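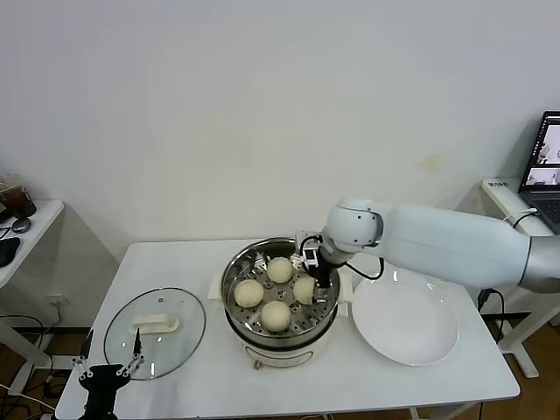

Four buns in the steamer, lid off, plate next to it.

Can a robot arm do kitchen chores yet, or is it still just demos?

Posted in Home Automation by rindesgate_kitchen

I help run the meals side of a small senior lunch program in Plandton. We steam a lot of buns and dumplings, and the part that wears people out is the standing there: lid off, buns onto a plate, lid back on, next batch. My brother-in-law keeps telling me a machine could do it by now. We have a little money set aside for equipment in April and I would like to know if that is realistic before I spend an evening arguing with him.

I am not asking about a factory line. I mean a regular electric steamer on a regular table, with a glass lid that has a handle on top, and a plate beside it. Can an arm move soft buns without squashing them or tearing the bottoms? Can it do that for two hours while we do something else? And would it be any use for other jobs, like wiping the table or loading the dishwasher?

Delwyn Ormsby

Short version: the single move you are asking about can be done. Running it for two hours with your back turned is a different matter, and I would not plan on it.

I worked on packing equipment at Tiston for a long time, mostly baked goods. Soft food is harder than it looks. A plain two-finger gripper closes on a bun from the sides, and the bun gives. Close too little and it slips, close too much and you leave dents. You can tune it for one kind of bun. Then somebody makes a larger batch, or leaves them in longer so they are stickier underneath, and you are tuning again. Wider, softer fingertips help. So does a liner under each bun, which you should be using on a perforated tray anyway.

Steam is the other problem. It fogs cameras and gets into places you don't want it. Ask any seller how the wrist and the camera are protected and whether the parts that touch food can come off and be washed. If the answer is vague, stop there.

The lid is easier than the buns. A handle in the middle is a good thing to grab, and a lid is stiff. The trouble is putting it back square, with hot water underneath.

As for wiping and dishwashers – wiping a flat table is doable, more or less. Dishwasher loading I have seen done slowly with plates that were all the same. Mixed dishes from a real lunch, no.

If you have money for April, I would look at a bigger steamer with stacking trays. You lift a whole tray at once and the batch count drops. It is dull but it will save more standing than an arm will.

bench3

Agree with most of the above but I think it's a little gloomy. We have an arm in the shop that feeds parts to a press, and when we started logging it the first full run was 3,042 picks. Three drops. Those are metal blanks though, always in the same spot, so take that for what it's worth.

What people miss is that someone has to set up the table. Steamer in the same place each time, plate in the same place, nothing left in the way. If your crew can keep to that, the arm does a lot better. If they move stuff around all day it will need more help than it gives.

Also check the safety side. Ours has to slow down when a person steps in close. In a kitchen with people walking by, it would be slow all day.

Ruotsalainen

just use tongs

rindesgate_kitchen

Thanks Delwyn, and bench3 too. We do move things around all day, so that settles a good part of it. I had not thought about liners, we have been oiling the tray. Does anyone know if the stacking trays come in a size that fits a home steamer, or do you have to buy the whole set?

Delwyn Ormsby

Usually only the maker's own trays fit. Measure across the rim before you order, and check that the lid sits on the top tray as well as on the pot.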